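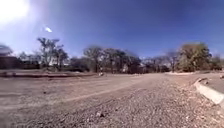 The lot, looking toward the trees. Bare dirt and gravel all the way across.

Etberg Community Help > Yard and Grounds > Gravel and Dirt Surfaces

Dirt and gravel lot: regrade first, or just put new stone on top?

Posted by Nanami Iwasaki, 2024-03-13

My husband and I took over a place outside Ocampo last July. It came with a large open lot, a long shed with a fence-like wooden front below pale panels, and a gravel track running off past it. Nothing grows on the lot itself. The only green is the line of trees along the far side.

In dry weather the lot is fine to drive on but very dusty. Every car that crosses it leaves a cloud that ends up on the shed. After a hard rain it goes the other way. The fine dirt turns to paste, water stands for a day or two in the low places, and the next few cars leave ruts that set hard when it dries. I have been raking those out by hand and would like to stop.

There is a low edge running along part of the lot on the left side as you face the trees. I thought it was a curb at first, but parts of it look like nothing more than a strip of darker, redder soil. The ground steps slightly there. I don't know if somebody put it in to hold water back or if it is left over from something older.

The track is in better shape than the lot. It has crushed stone in tan, gray and a reddish brown, and it has packed down well toward the middle.

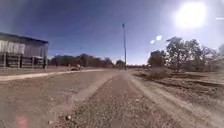 The concrete path is sound and I don't plan to touch it. What bothers me is the band of dusty ground between the path and the track. People cut across it constantly, and it is the first place to go soft.

A contractor quoted us for a full regrade and new stone over everything and it is more than we can spend this year. A neighbor says to skip the grading, order a few loads of crushed stone and spread it over the worst places. We have a small tractor with a box blade and I can use it well enough on flat ground.

So do I need to regrade first or can I put stone straight on top? And should I take out that raised edge?

Sadao Hayashi

Grade first. You don't need the whole lot done, but you do need the water to have somewhere to go before you spend money on stone. Stone spread over a low spot stays a low spot. The water still collects there, the dirt underneath softens, and the stone gets pushed down into it under the tires. I did this on my own driveway and by the second winter I could not find most of what I had paid for.

Before you do anything, go out during a good rain and mark the puddles. I use wire flags, but sticks will do. Go out again the next day and see which ones are still holding water. Those are the ones to fix. The rest can wait.

For the slope, string a line with a line level on it and measure down to the ground at each end. You want a drop of one to two inches for every ten feet, falling away from the shed. If the lot already does that over most of its width, all you need to do is cut the high places and pull the material into the low ones. A box blade is the right tool. Work when the ground is slightly damp. If it is bone dry the blade skips, and if it is wet you make a mess that takes a week to dry out. Take off a little at a time, drive over it, check the line again.

For the band between the path and the track I would do this:

Scrape off the loose fines, three inches or so down.
Put down a woven geotextile. Don't use the thin garden weed cloth, it tears.
Add four inches of crushed stone with the fines left in, spread in two layers.
Wet each layer lightly and compact it with a rented plate compactor.
Finish slightly below the top of the path edge so stone doesn't wander onto the concrete.

Ask the quarry for road base. The name changes from one area to the next, so tell them what it is for. Avoid round gravel. It rolls under tires and never locks together.

On the raised edge, dig a small hole against it in two or three places before you decide. If you hit concrete, it is a curb and somebody poured it for a reason. If it is dirt all the way down, it may be an old windrow left by a grader, and those often trap water on the uphill side. In that case cut a gap at the lowest point and see what the next rain does. You can always take out more later.

Darius Rusu

We just put stone on ours and it was fine. Depends on your soil I guess. Ours is sandy and drains by itself. I would get one load, do the bad part, and see.

For dust you can spray water but it only lasts until the afternoon in summer.

Kęstutis Strazds

Agree with Sadao on the grading. Some things to add on dust and on cost.

Calcium chloride works on dust. It comes as flakes or as a liquid and it pulls moisture out of the air, which keeps the surface damp enough to hold the fines down. Put it on after grading, never before, or you will scrape it all off again. It will need doing again at least once a season if you get dry summers. Keep it well back from the trees because salt in the root zone will hurt them. I also wouldn't use it right up against the concrete.

Slowing cars down helps more than people expect. We put up a hand-painted sign and the dust dropped by a good amount the same week.

On cost, do the math before you call the quarry. Length times width times depth, all in feet, divided by 27 gives you cubic yards. Order a bit extra for compaction. Our whole yard came to 2000 dollars in stone and delivery, and we did the spreading ourselves over 3 weekends. Delivery was a big part of it, so fewer and larger loads are cheaper if the truck can get in. Walk the route with the driver first. A loaded truck can crack a concrete path that has held up fine under cars, so have him come in by the track.

Ask him to tailgate spread it as he drives, too. Most will if the ground is firm, and it saves a lot of tractor time.

Related topics
Ruts in a gravel track after the spring thaw
How deep should road base be for a parking area?
Removing an old concrete curb by hand
Box blade or landscape rake for a small tractor
Trees close to a gravel lot: how near can I dig?

Contact us | Terms of use | Copyright Etberg Community Help | Back to top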